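The Curved Table at Drultlow

Set up in the back room on a Monday in July

Ivars Rimkutė brought the table to the Drultlow workroom in two trips, top first and legs second. It replaces the folding table from Cudley, which had a bad hinge and has gone to storage. Pictures can be opened at full size from the gallery menu.

Top and handle slot 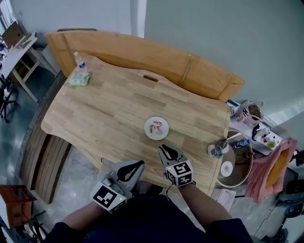

Dreta sold the top as an offcut at a reduced price, and Ivars finished it at home with two coats of oil. He kept the curved edge as it came and sanded it by hand. The oblong slot near the far edge is for carrying, and it takes four fingers comfortably. A small round plate sits well clear of the edges, with plenty of pale wood left on either side. The round metal tray at the right holds the small bottle and the little dish, and the chopsticks rest across its rim. We plan to keep a tray on the table from now on, as the oil finish marks if small dishes are left standing on it. The top came to 79 dollars. Screws and oil added another nine.

The board behind

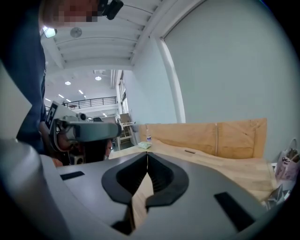
Where the board came from

Žydrūnas Laur had the tan board left over from shelving at Liepiņa. It leans against the wall at the far side of the table and isn't fixed to anything, so please don't push the table back hard. He has offered to put two brackets on it before the fall. Some 37 people use the room in a normal month, and several have asked for hooks on the board as well. If you want one, write your name on the sheet inside the cupboard door.

Using the table

The table can be booked for evenings in the same way as the old one. Wipe it with a damp cloth and dry it afterward. No spray cleaners, please. Two people should carry it, one at the slot and one at the opposite side. The legs unscrew if it has to go through the narrow door, and the key for them hangs by the light switch.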